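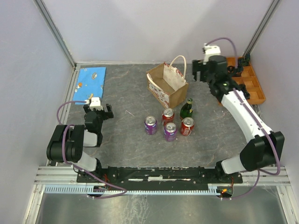

Ondent 袋詰めデータセット はじめにお読みください

このデータセットを開いてくださって、ありがとうございます。双腕ロボットで飲み物を手提げ袋に入れる作業の記録をまとめたものですが、ほかの公開データと少し毛色が違っていて、きれいにうまくいった記録と一緒に、途中でおかしくなった記録もかなりの数をそのまま入れてあります。しかもその大半が同じ一つの不具合から来ているので、お使いになる前に、できればこのファイルだけは最後まで目を通していただけるとうれしいです。少々長いのですが、どうかお付き合いください。

収録内容

エピソードは全部で3,699本あります。このうち511本に、後で説明する「遅れ」の印が付いています。作業台は囲いの中にあり、左右のアームは手前のレールに取り付けてあります。袋、缶、瓶の置き方は毎回少しずつ変えました。作業に関係のない布やトレイを台の奥に置いたままの回もありますが、片付け忘れではなく、背景に変化を付けるためのものですので、消したり塗りつぶしたりせずに使ってください。

何が起きたか

8月の収録の後半に、右アームだけが指令より遅れて動くようになりました。最初に気づいたのはエーロ・クーシスト(Eero Kuusisto)で、袋の持ち手をつかみに行くはずのグリッパーが、持ち手の横で指を閉じてしまう、というのです。私はてっきり操作する側の疲れだと思い込んで、お茶でも飲んできたらと言ってしまいました。あのときすぐに記録を見ていればと、いまでも申し訳なく思っています。

それから二日ほどは、缶を倒す、持ち手を引っかけて袋ごと引きずる、という失敗がぽつぽつ続きました。はっきりしたのは午後4時すぎ、右アームが瓶の首に横から当たり、瓶が台の端まで転がったときです。割れはしませんでしたが、非常停止を押すまでの間、アームは一つ前の指令を律儀に追いかけていました。けが人はいません。囲いの中に手を入れていた人もいませんでした。

原因

ヨーナス・ラークソネン(Joonas Laaksonen)がその晩のうちに配線を端から追ってくれました。右アームの通信ケーブルが肘の曲がるところで繰り返し引っ張られ、コネクタの接触が悪くなっていたのです。腕を遠くまで伸ばした姿勢でだけ通信の再送が増え、そのたびに指令が溜まっていきました。腕をたたんでいる間は何ともないので、朝の点検ではきれいに合格してしまいます。点検のときに腕を伸ばしていなかった私たちの手順にも、はっきり穴がありました。

もう一つ困ったことに、収録ソフトのClastikは、当時の版では指令を出した時刻だけを書き込み、アームが受け取った時刻を残していませんでした。そのため、問題の期間の記録では、画像と関節角はそろっているのに、指令だけが早すぎるように見えます。

遅れの印について

各エピソードの情報ファイルに lag_flag という項目があります。値の意味は次のとおりです。

0 遅れは見つかっていません
1 遅れが推定されるが、作業は最後まで進んだもの
2 遅れが推定され、途中で止めたもの

この印は、指令の列と実際の関節角の列をずらしながら重ね、いちばんよく合うずれ幅から付けました。動きの少ない区間ではうまく推定できません。見落としも残っているはずで、値が0でも遅れがまったくないとまでは言い切れないことを、どうぞご承知おきください。

使い方のお願い

模倣学習にお使いの場合は、まず lag_flag が0のものだけで始めてください。混ぜて学習させると、右アームが目標の手前で早めに指を閉じる癖が付きます。私たちも約2,000本を混ぜて一度やってしまい、原因がわかるまでずいぶん悩みました。

反対に、異常検知や故障診断の研究をなさる方には、1と2のエピソードこそ見ていただきたいと思っています。特に2には、止める直前の関節電流も入っています。ただし、電流の値は校正していませんので、左右のアームの間で大きさを比べるのは避けてください。

再発を防ぐために変えたこと

・肘のところのケーブルに余裕を持たせ、固定の位置を見直しました。
・朝の点検に、両腕をいっぱいに伸ばして30秒保つ動作を加えました。
・指令が溜まったら、古いものを捨ててその場で止まるようにしました。
・Clastikの新しい版では、受信時刻も記録しています。
・操作者が「なんだか変だ」と言ったら、理由がわからなくてもその場で収録を止めることにしました。

まだ直っていないこと

新しい設定では、急に止まったときに持っている物を落とすことがあります。つかんだまま止まるほうがよいのか、力を抜くべきなのか、エーロとヨーナスの間でも意見が分かれていて、いまは物によって設定を変えてしのいでいます。よいお考えがあれば、ぜひ聞かせてください。

連絡先

印の付け間違いを見つけた方は、エピソード番号を添えて、リポジトリの課題欄にお知らせください。一本だけのご指摘でも大歓迎です。お返事が遅くなることもありますが、いただいたものは順に確認し、次の版で印を直します。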